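Section 4. Comparing Two Grippers on the Wrist View

Use this section after both grippers have been set up under Section 3. It applies to the Teltov two-finger gripper and the Grurer two-finger gripper. Run the whole comparison in the simulator first, then repeat it on the arm.

4.1 Before you start

Close any open project and load Powell controller settings from the shared folder. Settings left over from a previous user will carry into your run without a warning.

You will need:
One gripper model file for each gripper
The rod task file
A blank comparison sheet
The joint limits for your arm

Note: The comparison sheet was revised in April. Older copies have no column for finger opening and should be thrown out.

4.2 Loading the first gripper

1. Start the simulator and wait for the status line to read READY.
2. Open Tools, then End Effector, and choose the Teltov model.
3. Set the load offset to 0. Do not copy the offset from the real arm.
4. Press Home. The arm moves to its start pose and the fingers open fully.
5. Type 940 in the Seed box. Both grippers must be run with the same seed.
6. Select Wrist Camera in the view menu.

CAUTION: Home moves the arm by the shortest joint path. When you repeat this step on the real arm, clear the work area and keep a hand on the stop button.

4.3 Checking the view

With the fingers open, both should show in the wrist view and the rod should be visible in the gap. If a finger is missing from the view, the camera mount is set for the wrong gripper. Go back to End Effector, pick the matching mount, and press Home again.

Leave shadows turned on. They slow the run a little, but the Urkivbridge test bench is lit from overhead and a view with no shadows compares poorly with it. Stepped shadow edges come from the Low quality setting and do not affect contact results. 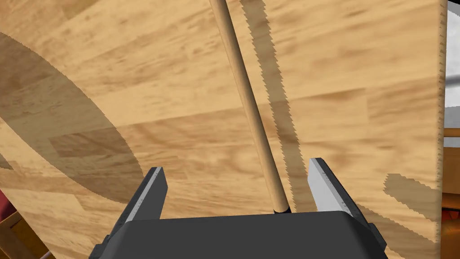
4.4 Running the approach

1. Set approach speed to Slow.
2. Press Step to advance the arm. Stop when the rod is centered between the fingers.
3. Write down the finger opening and the wrist angle.
4. Press Close. Wait for the force reading to settle before writing it down.
5. Press Lift, then Hold.
6. Mark the sheet HELD, SLIPPED or MISSED.
7. Press Reset and repeat until you have 19 runs.

Note: If one finger touches the rod before the other, finish the run and write EARLY in the notes column. Do not delete the run.

4.5 Changing to the second gripper

Save the log before you change models. Choosing a new end effector clears the log in memory.

Load the Grurer model and repeat 4.2 through 4.4 with the same seed and the same approach speed. The Grurer fingers close more slowly, so allow extra time at the Close step. If the controller reports Fault 3, the closing command timed out. Raise the time limit by one step and run again.

4.6 Saving the results

Save both logs in one folder with the finished sheet. Send sheets with missing runs to Nia Vaughan, who can reopen a saved session. Questions on joint limits or controller faults go to Meirion Pumphrey. Simulator logs are copied to the archive every Tuesday, and anything still in the temporary folder is erased after the copy.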